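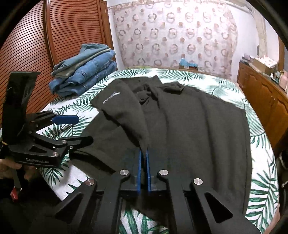
4. Washing and drying

Read this section before the first wash. It applies to jackets, shirts, trousers and bed linen treated with the Virkitz fabric care kit. For wool and silk, go to section 6.

4.1 Sorting the load

1. Empty all pockets. Close zippers and hook fasteners. Leave buttons undone.

2. Read the sewn-in care label on each piece. Where the label and this guide disagree, follow the label.

3. Make one pile for dark colors and one for whites and light prints. Wash new dark clothing by itself the first two times.

4. Turn printed and embroidered pieces inside out.

Note: Bed sheets should not go in with jackets. A fitted sheet tends to wrap around smaller pieces and the middle of the bundle stays dirty.

4.2 Treating marks

1. Lay the piece out flat on a clean surface. A made bed works well for anything too long for the ironing board.

2. Check collar, cuffs, hem and the area below the pockets in daylight.

3. Put a few drops of the Marley pre-wash liquid on the mark and press it in with the white cloth from the kit. Do not rub.

4. Leave for 19 minutes. Set the kit timer by turning the dial past the first stop and back.

5. Rinse from the wrong side with cool water.

Caution: Do not let the pre-wash liquid dry on the cloth. It can leave a pale ring that takes several washes to remove.

Caution: Never use the pre-wash liquid and chlorine bleach on the same piece.

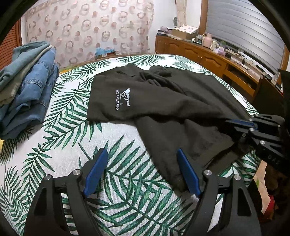 Oil and grease need a second treatment. Repeat steps 3 to 5, then wash the same day. If the mark is still there after washing, keep the piece out of the dryer and start again at step 1. Heat sets most stains.

4.3 Washing

1. Fill the drum loosely. You should be able to lay a hand flat on top of the load.

2. Pour detergent to the lower line on the Daven measuring cap. Use the upper line only for hard water or work clothes.

3. Select a cool or warm cycle. Hot is for white cotton only.

4. Set the spin to low for jackets and anything with a lining.

5. Take the load out when the cycle ends. Clothes left in the drum overnight will crease and may smell.

Note: Kits sold before July came with a cap that has a single line. Treat that line as the upper one and fill halfway for a normal load. Replacement caps are part number 1755.

4.4 Drying

1. Shake each piece once and pull the seams straight by hand.

2. Hang jackets on a wide hanger, shoulders centered, with the front closed.

3. Hang trousers from the hem.

4. Dry sheets over two lines if you have them.

5. Keep dark clothing out of direct sun.

If you use a dryer, choose low heat and stop while the hems still feel slightly damp. Clean the lint screen after every load.

4.5 Folding and putting away

1. Let the clothes cool completely.

2. Lay the piece face down and smooth it from the center outward.

3. Fold both sides in to the middle, sleeves along the back, then fold up from the hem.

4. Store in a drawer or on a shelf with some space above the stack. The Verstraete shelf box (part number 1899) holds four folded jackets.

Caution: Do not store anything damp in a closed box.

Washing steps checked by Rianne Vermeulen. Drying and folding steps revised by Lieven Aerts. For replacement parts see section 9.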